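Sandwich bench notebook, Caldeira kitchen workshop

Picking up from the February pages, where I had given up on the big round platter and gone back to a rectangular tray. So glad I did! Everything I've tried on it since has been easier to reach and easier to wipe down, and the raised rim catches the cabbage that used to end up all over the table.

Open questions carried over:

Whether the two fillings want one box or two. I was firmly for two boxes (one for cabbage, one for lettuce) and I've come right around. One box with cabbage on the left and chopped lettuce on the right takes up so much less tray, and the colors next to each other are lovely. A bit of purple strays into the green every time and I don't mind it in the slightest.

Whether to chop the lettuce or leave it in leaves. Both, I think. Chopped for the filling, one whole ruffled leaf as the base. The leaf holds the shreds in a sort of cup, and when I skip it the bottom slice goes soggy long before lunch is over.

How fine to shred. The Pluvier grater on its finest setting gives wet purple mush. Knife work is slower but the strands keep their crunch, so knife it is for now.

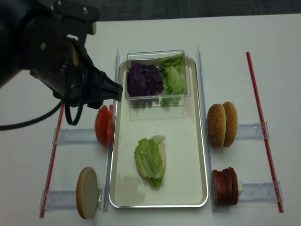
Nuvton, 10/1/19

Leaf goes down first today, flat on the tray, toward the near half, with the box up at the far end. I love this order. With the leaf down early I can see right away if it's big enough, and if the stem is too thick I swap it before anything is piled on top. Stem to the right has become a habit. I tried it the other way this morning and kept turning it back without thinking.

The clear rails stay, one along each long side of the tray. I wasn't sure about them at first (more things to wash) but I'm a convert. Being see-through, they don't hide the food from anyone sitting at the side.

Tray surface: the pale inside shows every smudge and water mark. I went over it with a damp cloth, then a dry one, and there are still faint marks. A drop of vinegar in the rinse might help. Try that next time, before the food comes out.

Amounts. I filled the lettuce side a bit too generously and it stands up over the rim at the far right corner. Looks wonderful, very market stall, but the lid won't close on a heap like that. For the lunch trial we want 8 sandwiches out of one box, and my guess is that a level fill will do it if the cabbage is kept to a modest pinch each. If we run short, chop another half head and top up the green side only.

Dressing: Kadine mustard, thinned with a little cider vinegar and a spoonful of honey. This is so good with the cabbage. I made enough for four sandwiches and then ate a fair bit of it off the spoon, so make double. It has to go on the bread and stay off the leaf, otherwise everything slides.

To do before the next session:

Get a firmer cabbage, the last one was loose in the middle and shredded unevenly.
Wash and dry the whole leaves the night before, rolled in a towel.
Try a level fill with the lid on.
Toasted rye against plain white, same filling in each.
Ask around for a second tray the same size, I'd love to have two going at once.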